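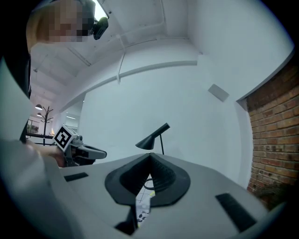
Black lamp, white wall, brick alcove: where would you put it?

ashehu
Moved the black lamp into the corner room last night and I can't settle on a spot. It has a cone shade and I like it aimed down and to the left, but then it throws a shadow on the wall. The bulb is 800 lumens, warm white. The other option is to turn it toward the brick alcove. We mostly use the room in the evening. What would you do?

prevel_dan
Turn it to the brick. White walls don't need help and brick looks good with light coming across it.

Macedo17
Disagree. Brick soaks up light. If you want to read in there, keep it on the white side and let the wall bounce some back. The ceiling is white too, so use that.

ashehu
Reading is part of it.
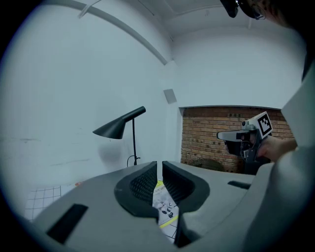
The lamp by the white wall, brick alcove on the right.

prevel_dan
Still the brick. The shadow of the shade would bother me every night.

Macedo17
It's a soft shadow. I would worry more about the smudges and scuffs low on that wall. A lamp pointing down will show every one of them.

aanderson_a
Macedo17 is right about the scuffs. Try a damp sponge first with a drop of dish soap, then touch up whatever is left. I used Bindalix flat white in my hallway and it needed two coats. Flat paint marks easily, so get eggshell if people brush past that wall a lot.

prevel_dan
Or move the lamp and leave the wall alone.

ashehu
Ha. The wall needs doing either way. What about the cord? It's looped near the bottom and I don't want anyone catching a foot on it.

aanderson_a
Luvonex makes stick-on cord clips, a small bag is cheap. Run it along the baseboard and tie up the slack at the outlet end. Don't put it under a rug.

ashehu
OK. Sponge first, then clips, then I'll try it a week on each side.

Comments

Adaeze Shehu, 11th January
Update: most of the marks came off with the sponge. Lamp is staying on the white side for now.

Anderson Assunção
Good. Let the wall dry overnight before you paint the rest.

prevel_dan
Try the brick side before you decide. You said a week each.

Contact | Copyright Macedo Home Forum | Back to top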